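Babaei short fiction prize - does a reading on local radio count as published??

Asked by hetbywriter, Oct 22, 2021

Hi all, quick one, need to sort this tonight if I can. Want to enter the Babaei Prize for short fiction. Word limit is 2,000 and mine is 1,974 so ok there. Problem is the rules say "not previously published in any form, print or online" and in May I read the first half of it on Lindunthorpe community radio. Just the first half. No text ever went up anywhere but the show might still be on their site as audio, havent checked.

Also do the title and epigraph count toward the 2,000? Epigraph is 21 words. If title AND epigraph both count I'm still just under I think but would like to know before I add a line back in that I cut.

Also also, the form wants a "short statement of eligibility" and I have no idea what goes in that. Born in Gurnden, live in Hetby now. Prize is for writers "with a connection to the region". Is being born there enough?

Thanks, sorry for the jumble

2 answers

Answer 1

Reading aloud isn't publishing. You're fine. Title never counts.

Answer 2 (marked helpful)

Would be a bit careful with the answer above. Live reading in a room, sure, almost no prize cares. Broadcast is different, some prizes list it by name and some say "in any form" and mean it. Audio sitting on a website could be read as online. Only the people running it can tell you, so email and ask. Two lines is plenty: half the story, read on air in May, text never printed. Get the reply in writing and keep it.

And go look whether the show is still up. If it is, ask the station to take it down but tell the prize it was there anyway. Don't just have it removed and say nothing. I've seen a longlisted story pulled from a different competition over a blog post the writer had deleted, somebody remembered it.

Word count: depends on the prize. Most leave out the title. Epigraphs are all over the place, I'd count it. 1,974 plus 21 is 1,995, so you have five left for the title if they count that too. Don't put the line back unless it's a really short line! Also run the count in a second program, hyphens and dashes get counted diferently and you don't want to find out you're over from them.

Epigraph again, if it's from a living writer or a song lyric check permission. Lots of people drop it for the entry and put it back later.

Eligibility statement: one or two sentences. "I was born in Gurnden and live in Hetby." Done. No list of where else you've been published, they judge blind and a bio in the wrong box can get you tossed. Same for your name in the header or the file name, take it out of both. Check the document properties too, your name is probably in there.

Birth should be enough for "a connection" but put both places down, costs nothing.
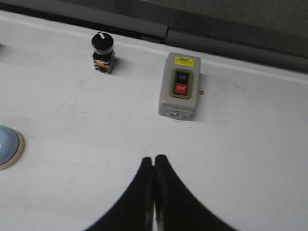
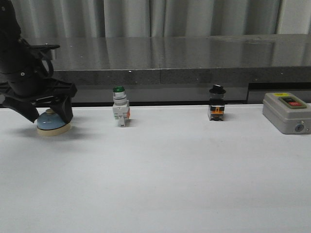 Frida Bergmann replied that she had entered the year before with a piece read at an open mic, asked first, and got a yes by email. She never asked about radio. Her form also had a tick box for simultaneous submissions that was easy to miss, so scroll right to the bottom before you hit send.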